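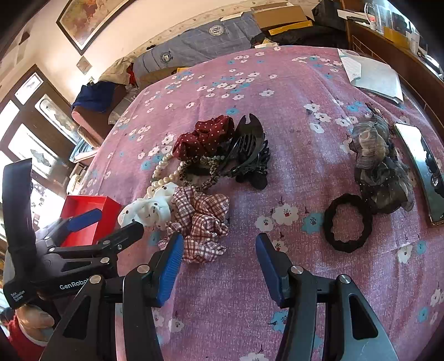 The pair of grippers over a pile of hair accessories, on our afternoon visit in Kedley.

I had wanted to go along on one of the Kedley visits ever since our group at Sodley started planning them, and when a place opened up in January I said yes before I had even looked at how long the drive was. (It was 173 miles, door to door, and I would do it again tomorrow.) Michalski runs its recording sessions in ordinary homes, and the afternoon was meant to show us how a pair of hand-held grippers gets set up, used and looked after over a working day. I have spent most of my own career around bolted-down arms behind yellow fencing, so sitting in somebody's front room with the daylight pouring in through the door glass was a real treat.

The grippers are held one in each hand. You work the jaws yourself, the camera on each one records what the jaws are reaching for, and later on all of it goes toward teaching a robot arm to do the same chore. On the body it says GenRobot, with Data Acquisition System in smaller letters, and by the end of the day we were all just calling it "the DAS" like the crew does. The chore when we came in was hair things: scrunchies, clips, a loop of pearl beads, hair ties, and a red container for them to go into. I laughed a little when I saw it, having expected something more like blocks or bolts, and then I had a turn with a scrunchie and stopped laughing. It squashes, it rolls, it hangs on to one finger after you've opened the jaws.

The crew begins with the fingers. Each pair has blue pads on the inside faces, with a texture you can feel if you run a thumbnail across it, and this crew wipes them with a damp cloth and then a dry one before anything is recorded. Lint is the enemy with this kind of load. Furry fabric sheds, the fibers settle down into the pad, and after a while a thin hair tie starts slipping where an hour earlier it held. They showed us a worn pad from their spares bag next to a fresh one, and I must say I could barely see the difference, but I could certainly feel it.

After the pads come the pivots. There are silver pins in the linkage on both sides of the jaws, and the operator opens and closes each gripper slowly, 23 times, with an ear turned toward it. Why 23 I couldn't get out of anyone – it was in the checklist when they inherited it, and it has stayed. What they want is an even, quiet travel, with both fingers meeting square. If one finger comes in a hair late, they look at the pins and screws first, and they set that gripper aside until it has been checked over at the bench. They don't do adjustments beyond that in a home, which I thought was sensible, having once spent most of an evening hunting for a dropped screw in a shag carpet.

The camera check was quicker than I expected. Lens wiped, jaws opened all the way, jaws closed, then a look at the recording to be sure that both fingertips stay in view through the whole travel. If they don't, the mount has shifted and has to be seated again. They also clear a bit of room for the elbows, and they agree which hand reaches first, because two grippers over one small pile will knock together if nobody has settled it. We heard that click a few times during our own turns! 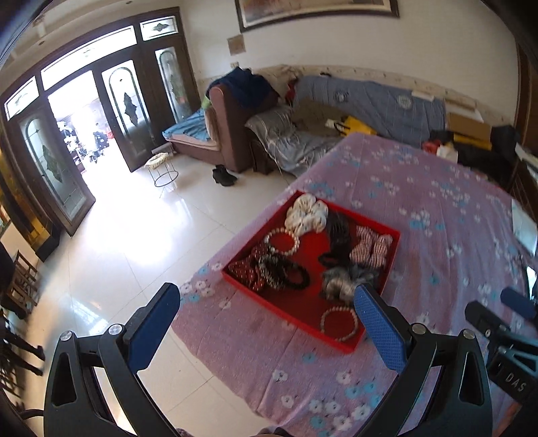

IN USE

Once the checks were done we got to watch proper takes, and this was the part I could have stayed at all evening. Reaching down over a tray is harder than it looks. The fingers have to straddle the thing you want without nudging its neighbor, and with a fluffy grey scrunchie lying near a pearl bracelet there isn't a great deal of room to be clumsy in. The advice we were given was to come in with the jaws wider than you think you need, lower until the tips are just short of touching, pause, and only then close. Beads want a gentler close than fabric. A claw clip is best taken across its body, well away from the teeth, which can catch on the pad.

A short upkeep stop comes after every 3 blocks of takes. Both pairs of pads get looked at, stray fibers are picked off with tweezers, and the screws at the finger mounts are felt with a fingertip (no screwdriver unless one moves). Kandel, who supply this crew's spares bags, pack 2 sets of pads in each, and the crew told us they change all four pads together so that both hands grip alike. The old ones are dated on the back with a marker and taken back to the shop.

I asked about dropping one, naturally, as I was holding one at the time. A dropped gripper goes through the full slow check again from the beginning, pads, pivots and camera, and the take is thrown out whether or not it looked all right. They keep a paper log for this, one line per gripper.

For those going on the next visit, wear sleeves that stay out of the way of the jaws, and take the early slot if you can. Parking was easy when we arrived and much less so by 4 o'clock.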